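Skolham Notes > Opinion > Kitchen

Print this | E-mail this

Unpack the groceries onto the table first

Straight from bag to cupboard, that's how most people do it. Wrong. I did it for 11 years and ended up with three open bags of rice and a jar of something from another apartment.

Table first. Everything out on the wood, packets side by side, then decide. Takes maybe one song. You see what you bought, and you see you bought crackers again. Then into a crate or onto the shelf, oldest in front.

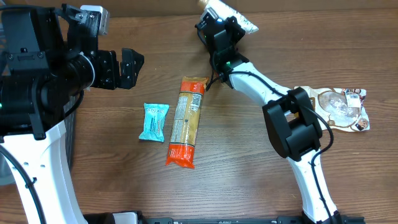
Subira Mollel wrote in to say the table is just one more place for things to get stuck, and that in her house a packet of noodles put down "for a minute" in May was still there when school started.

Fair. Mine too, once. But thats a table problem, clear it before you cook and it's gone. A packet at the back of a deep cupboard is gone for good, and you paid for it. I threw out $40 of food in one go last spring, most of it never opened. Never agian.

So. Bags down, everything out, look at it. Put the kettle on after.

Contact | Copyright Skolham Notes | Back to top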